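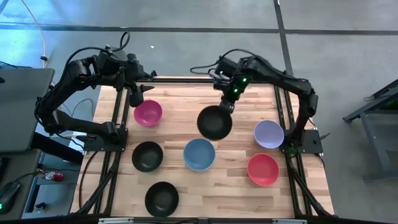
Cladau Bench Top, Butcher Block

The Cladau is a solid butcher-block top made from narrow strips, edge-glued under pressure and sanded on both faces. It is sold without legs and fits the Vimdale base as well as most flat-rail frames.

Finish
Ships with one coat of Wonlow hard oil. Apply a second coat after mounting and let it cure for 12 hours before use. Re-oil every May, or when water no longer beads.

Mounting
Use the 9 slotted brackets supplied. Do not glue the top to the frame - the wood moves across its width with the seasons. Pilot holes must not go deeper than the marked stop on the bit.

Color
Strip color varies from cream to brown. Tops are not matched between orders. For a matched pair, write to Hiếu Dương in sales before ordering.

Delivery
Lead time is seven working days. Store flat, wrapped, off concrete.

Page updated 2024-01-24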